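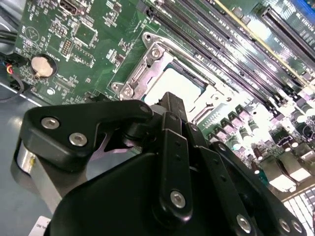
The arm they called Birnero stopped a little after two on Monday afternoon, and it stopped the way it always did, politely, with its fingers held just shy of the work and a soft chime from the speaker that Ilir had been meaning to turn down since June.

"He's thinking," said Ilir Hodžić, who was young enough to call it he and fond enough of it to mean well.

"He is not thinking," said Selma Kadrić, rolling her chair over from the other desk with her tea still in her hand. "He has lost his temper with the lever again. Look at the force log."

They looked at the force log together, their heads nearly touching, and sure enough there was the spike, as sharp as a church steeple. Birnero was supposed to hook the little lever beside the processor socket, ease it out and up, and let go. It had done this so many times over the spring that Selma had stopped holding her breath for it. But for 6 days now (she had started a page in the back of her notebook) it would now and then press down when it ought to have pulled sideways, and twice it had pressed hard enough to put a crack into a board that somebody might have been glad to use again.

Now, Tastus was a small outfit, and a kind one on the whole. It took in old office computers, and the arms took them apart, and the good pieces went out again to schools and libraries and to anyone else who filled in the form. A cracked board was not the end of the world. What worried Selma was Arben Vidmar, who had been there longest and who had the habit, when an arm stalled, of reaching in with his own two hands and finishing the job for it. He meant it kindly. He did the same for people.

"You didn't, did you?" she asked him, because he was standing there with his sleeves pushed up.

"I was going to," said Arben. "It was only stopped."

"Stopped isn't off, Arben."

He had the grace to look at his shoes. Selma got up, walked around the bench to the big red button, and pushed it in with the flat of her palm, and only then did she let either of them come any closer.

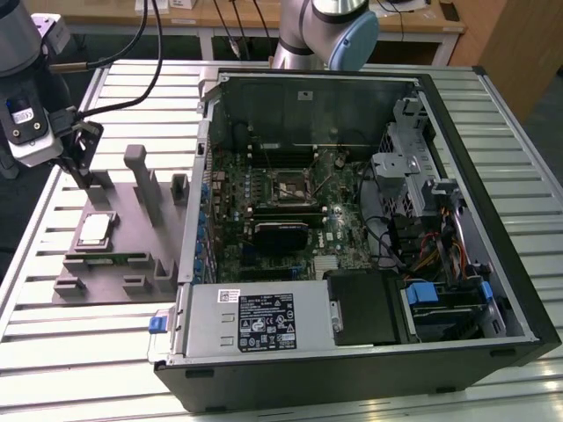

Two arms on one bench had been Dilruba Saha's idea, and a good one, because one could hold while the other worked and a whole computer could be done before lunch. But it also meant there were two of them to keep in your head, and when Birnero sulked, the other one, Kolev, would wait for its turn with all the patience in the world and then take it the moment the fault cleared. It didn't know about Arben's hands. It had never been told there were such things as hands.

Dilruba came down when she heard, still in her coat, and listened to the whole story from the beginning, which took a while because Arben and Ilir both wanted to tell it. Then she sat on the floor with her laptop on her knees and read for 15 minutes without saying a word, and when Yao-tsung Tam put his head around the door to ask about the delivery she only held up one finger at him.

"It's the wrist," she said at last. "It got bumped and never got zeroed again. It believes it's straight, poor thing, and it's leaning. So it pulls sideways as hard as it can, and sideways is down."

Arben cleared his throat. He had a large, gentle voice, and he seemed to be trying to fold it smaller.

"That may have been me," he said. "With the cart. The week before last. I thought, well, it's a robot, it will know."

Selma had a good deal ready to say to that, and had been saving it up since lunch. But she had once backed her own car into the loading door and told everyone it was the wind, and so she handed him her tea, which had gone cold anyhow, and went to find the calibration block.

They kept the button in the whole time. Ilir read out the steps, Dilruba typed, and Arben stood well back behind the yellow tape with his hands in his pockets, asking every so often if there was anything he could carry.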